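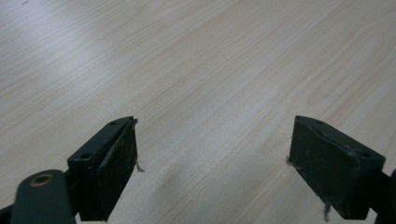
Pale wood grain on the tabletop

The Lidville Brickworks in April

We had driven past the Lidville turnoff more times than I can remember on the way to my sister's place. There is a brown sign for the brickworks and a smaller one under it that says OPEN MOST DAYS. In April we finally took the turn.

The road follows the river for a few miles and then climbs through second-growth oak. You see the chimney well before you see anything else. Parking is a gravel lot on the left, and there is no charge for it. Admission is paid at a window in the old pay office, and they gave us a folded map that was hard to read in the wind. The numbers on the map match posts along the trail, except for the posts that are missing.

The works opened as a small family operation digging clay out of the hillside. It was bought by a firm called Bárány, which put in the railroad spur and the long row of kilns. At its height the place employed 623 people, and most of them lived within sight of the chimney. It made plain building brick, and later on paving brick and drain tile. It shut down when the clay in the upper pit got too sandy to be worth digging and nobody wanted to pay for a new pit across the river.

Walking the kilns

The kilns are what you come for. There were 18 of them originally. Five are still standing with their roofs on, and you can walk inside two. They are beehive kilns, round with a domed top and a low doorway, and the inside walls are glazed green and brown from years of salt and ash. My husband had to duck a long way to get in. Sound behaves oddly in there. We stood on opposite sides and could hear each other whispering, but when we stood close together it was hard to follow a word.

The rest of the row is rings of broken brick with sumac growing in them. I liked that part as much as the standing ones. One ring has a full-size maple in the middle.

A panel near the third kiln explains how a firing worked. The green bricks were stacked by hand with gaps between them for the heat, the doorway was bricked shut, and the fires were tended day and night for over a week. Then everything had to cool before it could be opened. Men were sent in to unload while it was still hot enough to blister their hands, and according to the panel they tied pieces of old tire around their palms. The panel gives the names of two men who died in a dome collapse. It does not say what happened to their families, and I would have liked to know.

The company houses

Past the kilns the trail goes down a flight of wooden steps to what is left of Bárány Row. Four houses remain out of a street that ran to the river. One is furnished as it might have been for a family with boarders. There are two rooms down and one up, and the stove takes up most of the kitchen. The company owned the houses and the store, and rent and groceries came out of a man's pay before he saw any of it. A ledger page is on display under glass. The worker on the top line had been charged for lamp oil, flour, boots and a broken window, and he finished the month owing money.

I copied down the figure for one kiln load from another ledger, 3323 bricks rejected as cracked or underfired. The men were not paid for those. The rejects went into the company houses, so the families were living inside the bricks their own fathers and husbands had been docked for. You can see the difference in the walls if you compare them with the manager's house up the hill, where every brick is the same dark red. 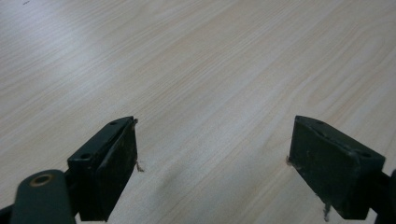 The pit and the overlook

The longest part of the walk is the loop around the upper pit. It is a pond now, very green, with a fence on the steep side. There are 208 steps up to the overlook, and a bench at the top that faces the wrong way. We sat on the ground and ate our sandwiches. From there you can make out the line of the old spur running through the trees toward town.

We saw a heron, several turtles and one other couple. The trail is muddy on the north side and I would wear boots next time. Dogs are allowed on a leash, but not in the kilns.

Back at the pay office there is a shelf of books for sale. I bought a thin one of recollections gathered from people who grew up on the Row. It is mostly about food, floods and who had a radio. I read it that night and again the next day.

I sent a copy of the chapter on the school to a few people on my local history list, and asked whether the street had always been called Bárány Row.
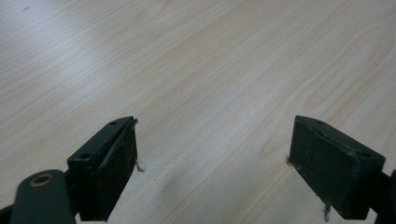
Ilona Szilágyi wrote back that it had not. Her grandmother only ever called it the Bottoms, and the name on the map was put there by the company surveyor. She also said the school was moved twice on account of high water, and that the foundation of the first one can still be found below the last house if you go before the nettles come up.

We missed that completely. The site closes at four and we were among the last cars out of the lot. I have marked the spot on our map in pencil, and the pit trail too, with a note about boots.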